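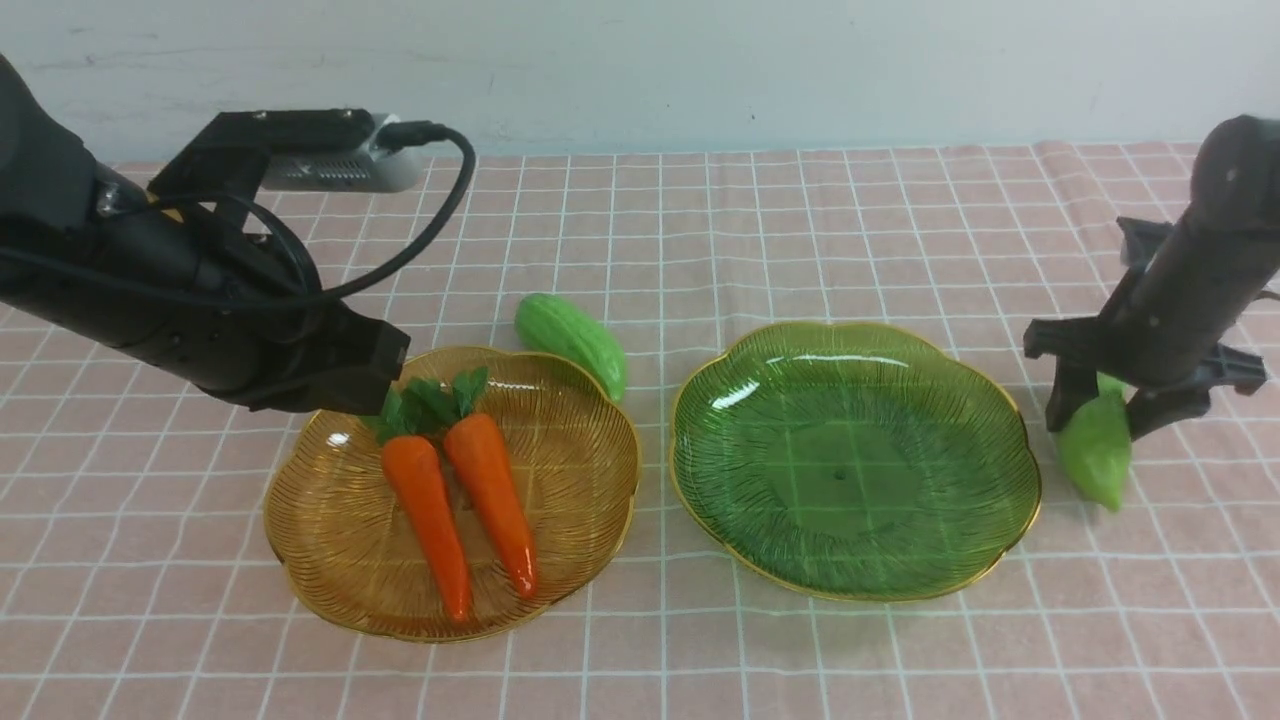
*Os dois pratos e os legumes artificiais na toalha cor-de-rosa*

**Legumes artificiais e pratos "de vidro": vale a pena ou fico com pó em cima da mesa?**

**Rhonda Petrenko**

Comprei o conjunto da Zerka em outubro: pratos recortados com borda dourada, um âmbar e um verde, mais as cenouras e companhia. O anúncio falava em "realismo total". Tenho dúvidas. A cenoura mais avermelhada brilha como um carro lavado, e o outro legume, o verde-claro cheio de bossas, nem sei o que quer ser. Pepino?

Duas coisas:

1. Como se tira o brilho sem estragar a cor?
2. O prato âmbar é vidro ou plástico? A loja não responde.
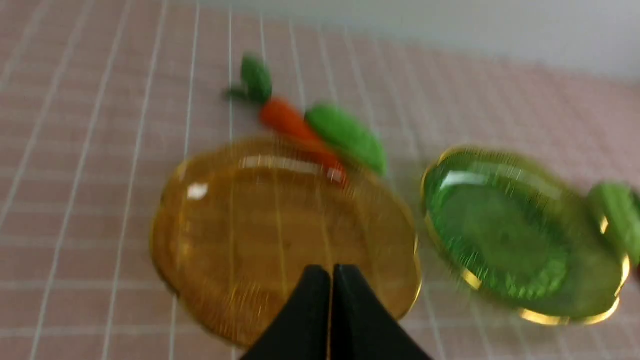 *Prato âmbar, com reflexos (tremida)*

**Mervin McIntyre**

Por essa foto ninguém lhe garante o material, e desconfie de quem garantir. Bata com a unha na borda: o vidro tinia, o plástico faz um som surdo. Ver o quadriculado através do prato não prova nada, o acrílico também deixa.

O legume parece-me melão-de-são-caetano. Pepino com tanta bossa, só de brinquedo.

Quanto ao brilho, verniz mate em spray, camada fina, e experimente antes na ponta. Tape as folhas com fita. Já vi recomendarem lixa de 1021, número que nunca encontrei à venda.

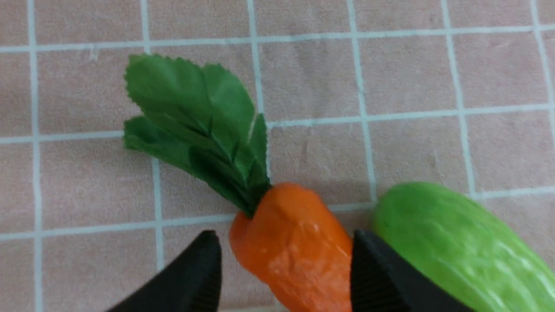 *Folhas da cenoura, de perto, e o legume verde ao lado*

**chan_593**

lava com detergente e pronto. eu deixava o brilho, à distância não se nota

**Mervin McIntyre**

Nota-se, sim. E cuidado com o detergente nas folhas: têm ar de tecido, e as minhas desbotaram na primeira lavagem. Pincel seco chega.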